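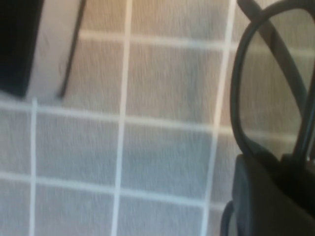 Should Dardale bring back the late bus to Wonia? I think it should, and I think the city ought to pay for it out of the parking fund.

I've been saying this to anybody who'll stand still at the bus shelter, so I figured I might as well write it down. The last bus out of downtown now leaves at 8:40 in the evening. If you work retail on Sasaki Avenue (I did, for six years) you know the stores close at nine. You can do that math on your own feet, walking home along the county road with no sidewalk for the last mile and a half.

The council cut the 10:15 run two years ago and called it a pause. The reason given was low ridership, and sure, the bus wasn't packed! I rode it. Some nights it was me, a couple of kitchen guys and a kid with a trombone case. But the city's own count had 2136 boardings on that run in its last full year, and every one of those was a person who needed to get somewhere and now has to do it some other way.

Folasade Ajayi on the council has argued that the money does more good in the daytime, where it buys shorter waits for more riders. That's a fair point and I don't want to wave it off. I like a short wait as much as the next person. My trouble with it is that a daytime rider who misses one bus gets another one, and the late rider gets a $20 cab or a very long walk. Those aren't the same kind of inconvenience, and an average wait time doesn't show you the difference.
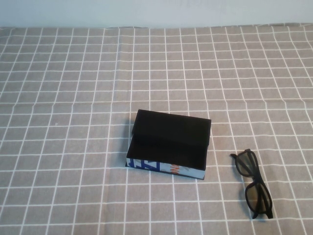

A small open box on a grid-patterned tablecloth.

Now, the parking fund. The Drisuvton garage has 600 spaces, and I've never once seen the top level in use outside of the fair. We keep that level lit all night, every night. I'm not against the garage! People drive, people need to park, fine. But the fund it feeds has been sitting on a surplus, and the rules already let the council spend it on "access to downtown." A bus is access to downtown. I'd love to hear somebody explain how it isn't.

Brittany Hawthorne, who used to drive the Wonia route, told me the late run was the easiest shift she ever had and also the one where people thanked her the most. She figures you could run it with one of the short buses and skip the loop past the fairgrounds, which would

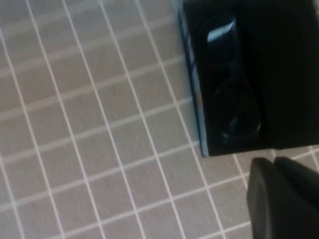 save ten minutes and a fair bit of fuel. I'd go along with that. I'd go along with dropping it in the summer, too, if that's what it takes to get four votes. What I can't go along with is another study. We've had one, it ran 251 pages, and the late bus got a paragraph near the back.

So try it for a year. Charge the regular fare, put the schedule up where people can read it (the one at the Sasaki stop still lists the old times, by the way) and tell the stores and restaurants it's coming. If it's carrying fewer than 100 riders a month by next April, I'll come to the meeting and say I got it wrong.

The budget hearing is 18th March at city hall, and you can sign up to speak at the door. It starts at seven, so if you're coming in from Wonia you'll want to line up a ride home.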